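## Ranger la mallette de poker une bonne fois pour toutes

Chez nous, la mallette sort surtout en octobre, quand les soirées rallongent, et pendant des années elle est repartie au placard dans un état que je n'ose pas vous raconter. Les jetons se mélangeaient, les dés filaient sous la mousse, et à la partie suivante on passait une demi-heure à tout trier avant de distribuer la première carte (avec les enfants qui réclamaient déjà de jouer, évidemment !). Mon ami Sérgio Vieira, qui reçoit beaucoup plus que moi, m'a soufflé quelques habitudes toutes simples que je vous transmets bien volontiers.

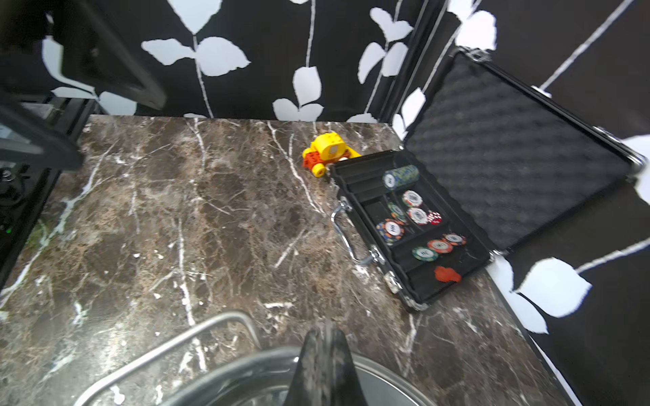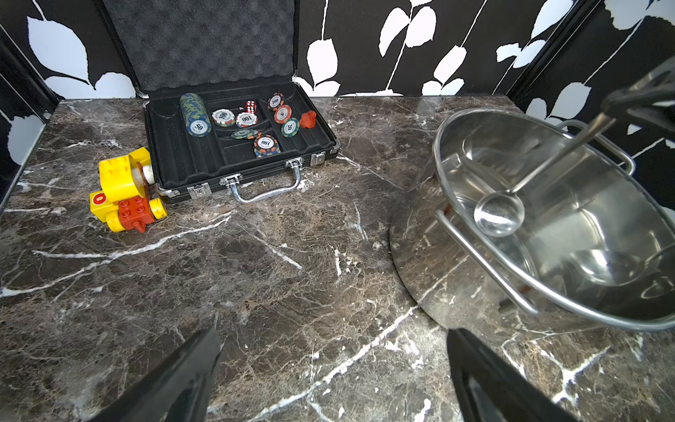
La mallette ouverte, couvercle relevé :
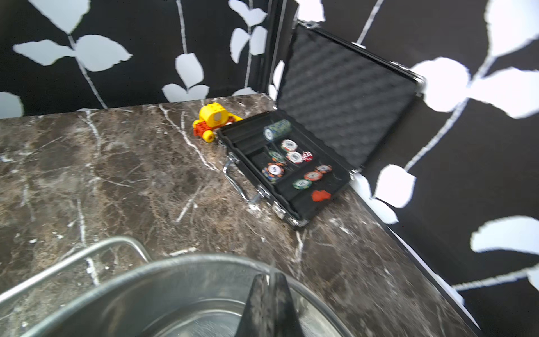
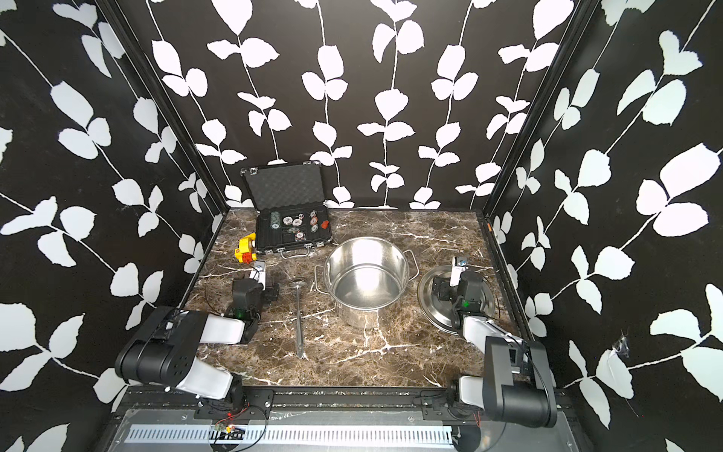 Commencez par sortir tout ce qui n'a rien à faire dans les compartiments, les petits bouts de plastique, les élastiques, les miettes de biscuits — il y en a toujours, croyez-moi. Passez ensuite un pinceau sec et souple dans les rainures du plateau. Pour le couvercle, allez-y doucement : une mousse alvéolée comme celle de cette mallette garde la poussière au fond de ses creux, et l'embout brosse de l'aspirateur, réglé au minimum, s'en sort beaucoup mieux qu'un chiffon. Les longues rainures servent aux jetons rangés sur la tranche, une couleur à la fois, et les dés ont tout intérêt à dormir ensemble dans un petit compartiment à part.

Les jetons collants, je les essuie un par un avec un linge à peine humide et une goutte de savon doux, puis je les laisse sécher à plat sur un torchon, 2 heures au moins. Ne les rangez surtout pas encore humides ! Pour la poignée et les loquets, une microfibre sèche suffit.

Dernière petite chose : glissez dans le couvercle une fiche avec le nombre de jetons de chaque valeur. La mienne est écrite au crayon, et je la corrige chaque fois qu'on en retrouve un sous le canapé.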